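Notness : corpus de textes sur les enfants de personnalités

Version 4, mise en ligne le 6 décembre 2021

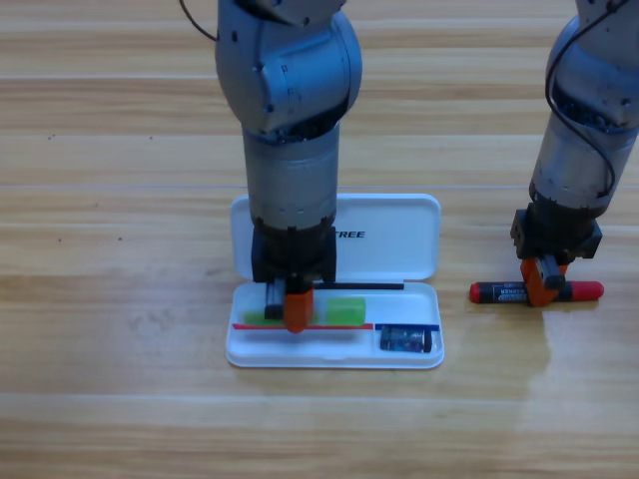

À quoi sert ce corpus ?
À étudier la manière dont la presse people de langue française présente les fils et filles de célébrités : surnoms, liens de parenté, mention du métier des parents, place accordée à la carrière propre de l'intéressé.

Contenu

Le corpus réunit des articles courts tirés de 27 sites et magazines en ligne. Chaque article porte sur une personne majeure au moment de la publication et dont l'un des parents au moins est connu du public (cinéma, chanson, mode, télévision, sport). Les brèves de moins de 40 mots ont été écartées, de même que les diaporamas sans texte suivi et les reprises de dépêches à l'identique.

Les noms propres sont remplacés par des codes stables. Un même parent garde son code dans tous les fichiers, ce qui permet de suivre une famille d'un titre à l'autre sans passer par l'identité réelle.

Organisation des fichiers

articles.tsv : un article par ligne, texte complet après remplacement des noms
familles.tsv : codes des personnes et liens de parenté
sources.tsv : titre, rubrique, périodicité
annotations.tsv : étiquettes posées à la main
LISEZMOI.txt : le présent document

Tous les fichiers sont en UTF-8, séparateur tabulation, première ligne d'en-tête. Les guillemets français du texte d'origine sont conservés.

Champs de articles.tsv

id : identifiant de l'article
source : renvoi à sources.tsv
sujet : code de la personne traitée
parents : un ou deux codes, séparés par une barre verticale
titre : titre de l'article
texte : corps de l'article, intertitres compris

Annotation

Le guide d'annotation a été rédigé chez Pateck et appliqué avec l'outil Kollex. Les étiquettes concernent la première phrase et le titre : le parent est-il nommé avant l'enfant, le métier de l'enfant est-il cité, la ressemblance physique est-elle évoquée. L'accord entre annotateurs atteint 74 % sur cette dernière étiquette, la plus discutée. Les désaccords sont laissés tels quels, avec les deux valeurs.

Limites

La mode et le cinéma sont surreprésentés, le sport l'est très peu. Les articles de février sont plus nombreux que ceux des autres mois à cause des défilés et des cérémonies. Le remplacement des noms n'empêche pas de reconnaître certaines familles d'après le contexte ; merci de ne pas chercher à rétablir les identités dans les travaux publiés.

Les articles traduits de l'anglais ne sont pas signalés comme tels.

Changements depuis la version précédente

Correction des codes en double dans familles.tsv. Retrait des articles de la source Abernathy, à la demande de l'éditeur. Ajout du champ rubrique.

Conditions d'utilisation

Recherche et enseignement uniquement. Citer « corpus Notness » avec le numéro de version.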